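Golnar Shirazi has ten minutes, she says, then talks for most of an hour. She runs the lunch club in Clarnow, soup and bread, pay what you like, and we met just after the last bowls went out. Phone going the whole time.

"It started in November with 15 people and one pot," she says. "I borrowed the pot. Still have it." Laughs. The pot belongs to Bahman Tehrani, who used to cook at Shojaei before it closed, and who has apparently stopped asking. 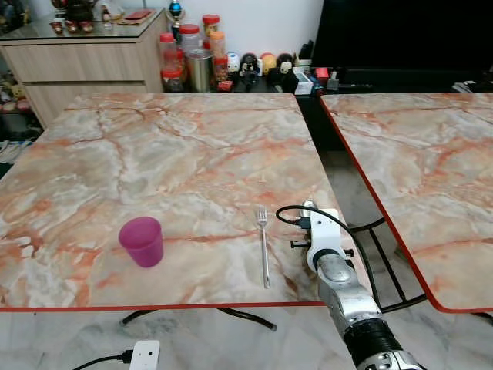 Cup and fork on one of the marble-patterned tables.

Why soup? "Cheap. Stretches. You can be late for soup." Lentil mostly, barley when the price is ok. She buys onions by the sack from a grower out past Umden and peels them the night before, radio on. Her worst day was a split pea that caught on the bottom. They served it anyway. People had seconds, she still doesn't know why.

Money is the part she doesn't like talking about. The first grant was $1000 and went on a secondhand stove and the gas hookup. Then the fridge died. "I cried in the parking lot, then I called Niloufar." Niloufar Nazari keeps the books and found them a used one the same week, she had it running by the next lunch.

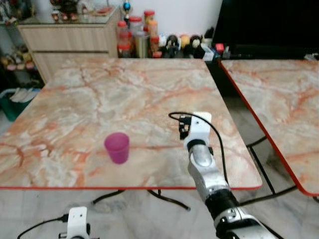
Does anyone abuse pay what you like? She makes a face. "A man paid with a jar of plums once. Good plums. Was that abuse?" Most folks put in a few dollars, some nothing, one woman puts in a twenty and leaves before you can thank her. It evens out, or it has so far.

I ask about the regulars and she gets quieter. Some live alone, and lunch is the longest conversation they get. "They come for the soup and stay to argue about the bus." The bus to Umden got cut back last year and its still a sore subject.
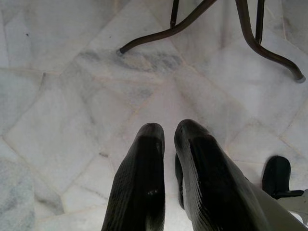 Next is a second day each week, if she can find another cook. Bahman says no, his knees. Kamran Zamani has said maybe, which she is treating as a yes. "Tell him I said that," she says, and picks up the phone again. Its the onion guy.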